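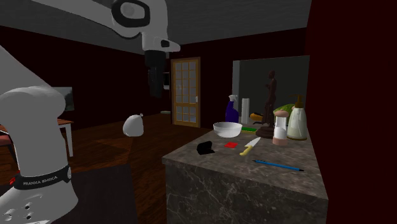 White bag-like object with a tied tip over the dark wood floor, with the arm on the left

Gellport club shop – support
Subject: Okafor home shirt, wrong number on listing and on some shirts sent out
Status: Closed
Opened by: Catríona Fitzgerald
Assigned to: Haruto Hirano
Priority: Normal, raised to High by C. Fitzgerald

Catríona Fitzgerald, 09:12
The Okafor home shirt is showing number 20 on the back in the shop preview. He wears 8 this season. The text on the product page says 8, the drop-down says "Okafor 8", but the preview shows 20. Three customers have emailed. One of them has already had her shirt and it has 20 on it, so the fault reaches as far as the print room.

Affects adult sizes. I have not checked junior. Away shirt looks fine.

Haruto Hirano, 09:40
Confirmed on the adult home shirt, men's and women's cut. Junior shows 8 correctly. I get the same in two browsers and on a phone, logged in and logged out.

Cleared the preview cache for that product. No change.

Haruto Hirano, 10:25
The name and number come from the squad list, which is imported from Stiltow before each season. Okafor has two rows in it. One is from last season (20) and should have been switched off in April when the numbers changed. Both are marked active. The adult home shirt was copied from last year's product and still points at the old row. Junior and away were set up from scratch, so they picked up the new one.

The drop-down label is typed in by hand. Someone corrected the label and not the link behind it.

Please don't delete the old row yet. Past orders use it and the order history will show a blank.

Catríona Fitzgerald, 10:31
Understood. Can we stop sales on it while you fix it?

Haruto Hirano, 10:38
Done. "Okafor 8" is hidden on the adult home shirt. Plain shirts and the other names are still on sale.

Annick Hoarau, 11:15
Print room here. The job sheet takes its number from the same place as the preview, so we printed what it said. I have 125 adult home shirts in the current batch, all names mixed. I've pulled the Okafor ones and put them on the side rail. None of those will go out today.

We can't lift the numbers off and redo them. The Grilonine film leaves an outline on the fabric when it comes away, and it shows badly on the home colour. They will have to be new shirts. We have 200 blanks due but I don't know the size split yet.

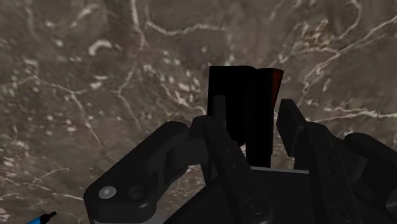

Black gripper, brown and grey veined surface behind

Haruto Hirano, 13:05
Steps taken:
1. Adult home shirt linked to the new row (8).
2. Old row set to inactive. Kept in the table.
3. Preview images rebuilt for all adult sizes.
4. Job sheet test sent to the print room for one men's medium and one women's 12.

Annick, can you check the test sheets before I put it back on sale?

Annick Hoarau, 13:30
Men's medium says 8. Women's 12 still says 20.

Haruto Hirano, 13:52
The women's cut has its own link, my mistake. Changed and sent again.

Annick Hoarau, 14:04
Both say 8 now.

Haruto Hirano, 14:10
Back on sale. I've also gone through the other players who changed number. Their old rows were already off.

Chepkoech Okoth, 14:45
Customer service. I have the list of orders and will write to everyone on it this afternoon. They can have a replacement or a refund and they can keep the wrong shirt. One gentleman says he would prefer the 20 anyway, so I've marked his order as no action.

Question – do named shirts still count as non-returnable in the system? It won't let me raise a refund.

Chiharu Kamata, 15:20
Yes, it blocks them by default. Use reason code "printing error" and it will go through. I've given you access to it.

Chepkoech Okoth, 15:27
Works, thanks.

Haruto Hirano, 16:02
Separate ticket opened for the Stiltow import, so that it warns us when a player has two active rows. Closing this one. Please reopen it if another shirt turns up with the wrong number.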